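Caderno da oficina, outubro, fim de tarde

Tambor de treino, tentativa 6 (a pele que não fica quieta)

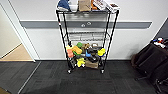
O que fiz hoje

Voltei ao pad de borracha que estou a montar para o quarto, aquele que devia deixar-me estudar à noite sem acordar o prédio inteiro. Colei a segunda camada com a cola da Barbosa, a de lata, e deixei o peso em cima durante a hora de almoço. Ficou muito melhor do que a anterior! O ressalto está mais vivo no centro, mas na borda ainda morre um bocado (suspeito do contraplacado, que tem uma barriga de um dos lados).

Testes

Toquei rudimentos com o metrónomo a 113, primeiro toques simples, depois duplos, e aí é que se nota a diferença: a mão esquerda vai ao fundo e custa-me a voltar. Fiz também uma aula da Drumeo por cima, só para ouvir o pad com música, e o som agradou-me, seco e baixinho, quase um estalido.

O que falta

Lixar a base e voltar a colar o anel de fora, desta vez com nove milímetros de folga. Quero experimentar feltro por baixo, que o chão apanha mais pancada do que eu pensava. E alguém que me devolva o grampo grande, por favor, estou a prensar isto com dicionários!

Se amanhã a borda continuar morta, corto outra base e começo a tentativa seguinte.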